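4. Antes de comprar: planear o espaço, as pinças e o orçamento

Se chegaste aqui pelo capítulo 3, já sabes que tipo de tarefas queres gravar. Falta a parte de que eu gosto menos, que é a do dinheiro, mas prometo que vai ser rápido (bem, mais ou menos rápido). Escrevi este capítulo em agosto de 2026, depois de ter montado dois postos com pinças de mão Cleteck e de ter feito quase todas as asneiras de compra possíveis no primeiro. O segundo correu muito melhor!

Tudo o que se segue parte do princípio de que vais trabalhar num escritório normal, com pessoas a passar e a luz que o senhorio lá pôs. Se tens um laboratório a sério, salta os passos 2 e 3.

4.1 Lista de compras mínima

1. Decide primeiro quantas pessoas vão gravar ao mesmo tempo. Ao mesmo tempo, repara, e não quantas tens na equipa. Eu comprei uma pinça por pessoa e metade ficou na gaveta.

2. Por cada pessoa a gravar, conta duas pinças de mão se as tarefas forem a duas mãos e uma se forem a uma só. Depois soma uma de reserva para o posto inteiro.

3. Junta as almofadas de borracha dos dedos. São a peça que mais se gasta e a que mais gente se esquece de encomendar. Eu peço-as em sacos de 20 e, no nosso ritmo, um saco dura até à revisão seguinte.

4. Junta as placas com marcadores, impressas em suporte rígido. Não tentes poupar aqui com folhas A4 coladas em cartão. Experimentei, empenaram numa semana e tive de repetir a calibração toda.

5. Junta armazenamento. Dois discos externos por posto, um a trabalhar e outro a copiar, e etiquetas para saberes qual é qual (aprendi isto da pior maneira).

Nota: as almofadas da primeira série têm um encaixe diferente das atuais. Antes de encomendares, vê o número gravado na parte de trás da caixa em que a pinça veio e indica-o ao fornecedor. A Zupan troca sem discutir, mas os portes são por tua conta.

4.2 Quanto reservar

O Dušan Đorđević, que me aprovava as despesas na altura, pediu-me um número redondo e eu dei-lhe 1.000 euros para acessórios do primeiro posto. Só acessórios: almofadas, placas, discos, cabos e uma mala de transporte. Chegou à justa, e chegou porque ainda tínhamos cabos de outro projeto. As pinças ficaram numa linha à parte, e é assim que te aconselho a fazer, porque quem aprova equipamento costuma não ser quem aprova consumíveis.

6. Pede sempre dois orçamentos. Nós pedimos à Zupan e à Sultwood. A Sultwood ficou mais barata nos discos e mais cara em tudo o resto, e acabámos por dividir a encomenda.

7. Pergunta pelo prazo de entrega por escrito. As nossas placas demoraram 26 dias e a gravação estava marcada para a segunda semana de julho. Estás a ver o filme.

8. Guarda uma folga para a segunda encomenda. Vais fazê-la. Toda a gente a faz – falta sempre um cabo, ou um suporte, ou a almofada que caiu para trás do armário.

Cuidado: não pagues a extensão de garantia antes de leres o que ela cobre. A que nos propuseram deixava de fora as almofadas e os dedos, que são precisamente as peças que levam pancada.

4.3 Ver a sala antes de encomendar

Esta secção era para ser um parágrafo e cresceu muito, desculpa. É que metade do que gastámos a mais no primeiro posto veio de não termos olhado para a sala com atenção. Faz a visita com uma pinça emprestada na mão, se conseguires uma, e de preferência à hora a que vais mesmo trabalhar.

9. Percorre o espaço com a pinça e vai apontando o que te pode dar trabalho. Interessam sobretudo:

– candeeiros fluorescentes no teto e onde ficam em relação à zona de trabalho;
– divisórias e portas de vidro, mesmo as que têm faixas foscas;
– paredes brancas lisas, sem nada onde o seguimento de posição se possa agarrar;
– interruptores, e quem mais os usa.

Os vidros são o ponto em que insisto mais. Uma divisória só com faixa fosca em baixo continua a mostrar o que se passa na sala do outro lado, com monitores, cadeiras e pessoas a entrar e a sair. Podes tapá-la com película opaca ou com um painel móvel. Eu prefiro o painel, sai mais caro mas vai contigo quando mudares de sala.

10. Escolhe o sítio da placa com o marcador e confirma que consegues apontar-lhe a pinça sem te torceres todo. Ao lado de uma secretária costuma funcionar bem. Deixa espaço para a cadeira recuar sem lhe bater.
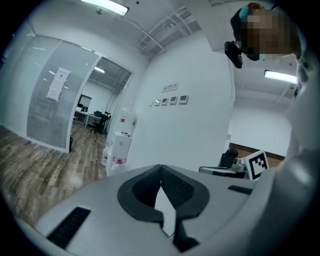
11. Mede a distância entre o ponto onde vais estar de pé e a parede mais próxima, e escreve-a no plano. O Živko Petkov, que nos fez a instalação em casa da Jurumness, pede sempre este valor antes de aceitar uma data, e com razão.

12. Combina com quem partilha o escritório quando é que as luzes podem ser mexidas. Uma etiqueta junto dos interruptores resolve quase tudo. Se a parede tiver vários interruptores em fila, identifica os que pertencem à tua zona, senão vais passar a manhã a apagar a luz aos colegas.

13. Vê onde vais arrumar o material. As pinças ocupam mais do que parece, sobretudo as de corpo curvo, que não empilham. Uma prateleira funda serve. Uma gaveta de secretária não.

Nota: se o contrato de arrendamento proibir furos nas paredes ou no teto, mete já no orçamento suportes de pé. Descobrimos a cláusula com o berbequim na mão.

4.4 O teu tempo também conta

14. Reserva tempo para aprender a usar o equipamento. A Vesela Tomić fez 47 gravações de treino antes de ficar contente com o resultado, e ela tem muito mais paciência do que eu. São horas pagas e têm de entrar nas contas.

15. Reserva também tempo para a calibração, ao início de cada sessão e sempre que trocares uma almofada. Vem tudo explicado no capítulo 6. Para o plano, basta-te deixar uma margem no calendário.

16. Define quem responde pelo equipamento. Uma pessoa só, com nome escrito na folha. Connosco é o Haris Popescu, que guarda as faturas, faz as encomendas e sabe onde está a chave do armário.

Cuidado: não marques gravações para o próprio dia da entrega. Conta com um dia inteiro para abrir caixas, carregar baterias e atualizar o software, e olha que às vezes são dois.

4.5 Alugar ou comprar?

Perguntam-me isto muitas vezes e a minha resposta é um bocado chata, depende. Se o projeto tem fim marcado e não sabes se vai haver outro, aluga. Perde-se a reserva (quem aluga raramente te deixa uma pinça a mais de graça) mas não ficas com o material parado. Se já sabes que vais gravar o ano todo, compra e negoceia as almofadas na mesma encomenda.

17. Se alugares, fotografa cada pinça à chegada, com atenção aos riscos no corpo e ao estado da borracha, e manda as fotografias ao fornecedor nesse dia.

18. Se comprares, pede a fatura com os números de série discriminados. Sem isso, a assistência demora o dobro.

O Loïc Besnard fez uma folha de cálculo com as duas hipóteses lado a lado e eu uso-a até hoje. Está no anexo B, com os nossos valores apagados. Preenche primeiro a coluna dos consumíveis e só depois passa ao capítulo 5, que já vai pedir-te os totais.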